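Tempo de leitura: 4 minutos

Como se cuida de uma garra que ainda está na escola

Uma mão de gente vem pronta de fábrica. Uma garra vem numa caixa, com parafusos, e sempre sobra um. Krešimir Janevski, que monta as garras da Ternano, guarda os que sobram num pote e prefere não falar do pote.

As garras da Ternano são de segurar. Quer dizer: em vez de ficarem presas num braço mecânico, elas ficam na mão de uma pessoa, que abre, fecha, pega e larga coisas o dia inteiro. Uma câmera na garra grava tudo. Depois, um computador assiste às gravações e tenta aprender como se pega um copo. Ele precisa ver mais de 1000 vezes. Você aprendeu mais depressa, mas também derrubou bastante suco.
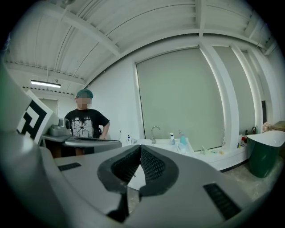 O mundo do ponto de vista da garra: as duas pontas pretas na frente e uma colega cinzenta logo adiante.

A câmera usa uma lente que os técnicos chamam de olho de peixe. Ela enxerga muito para os lados e, em troca, entorta tudo: o teto vira barriga, as paredes se curvam. O computador não reclama, desde que alguém explique a ele o tamanho da entortada. Essa explicação se chama calibração. Daiane Honorato faz a calibração de manhã, antes do café, e por isso ninguém conversa com ela nessa hora.

Para calibrar, ela mostra à câmera um cartão xadrez em 25 posições: perto, longe, de lado, quase de cabeça para baixo. O programa, que se chama Tekum, mede os quadradinhos e faz as contas. Se Daiane espirra no meio, começa de novo.

Depois vêm os dedos. Dedo de garra precisa agarrar, e dedo engordurado escorrega. A limpeza é assim:

Desligue a garra. Passe um pano úmido, sem encharcar. Espere secar. Abra e feche dez vezes e escute. Um clique é bom. Um rangido quer dizer que há migalha. (De onde vem a migalha é um mistério, já que todos juram que não comem biscoito perto do equipamento.)

Os dedos gastam, como sola de tênis. Krešimir troca o par depois de 40 horas de uso e anota a troca num caderno. O par mais velho do caderno chegou a 294 horas, porque o caderno tinha sumido.

Falta o quadrado preto e branco. Parece um jogo que alguém desistiu de terminar, mas é uma etiqueta de posição. Quando outra câmera vê o desenho, o computador calcula onde a garra está e para que lado ela aponta. Se o quadrado estiver riscado ou coberto por um dedão, a conta sai errada e a garra, segundo o computador, foi parar dentro da parede.
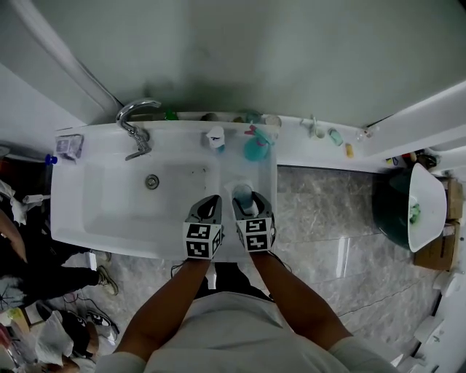

Pegar um copo leve dá mais trabalho do que pegar um tijolo. Com força demais, o copo amassa. Com força de menos, ele cai, e aí alguém tem de ir buscar. A pessoa sente a diferença pelo gatilho, que tem uma mola. Mola cansada engana a mão, então ela também entra na revisão, uma vez por mês. Em maio trocaram todas de uma vez e, durante uma semana, os copos sofreram.

No fim do dia, as garras são limpas outra vez, as baterias vão para o carregador e as gravações são copiadas para dois discos. Dois, porque um dia era um só. Krešimir também não gosta de falar desse dia.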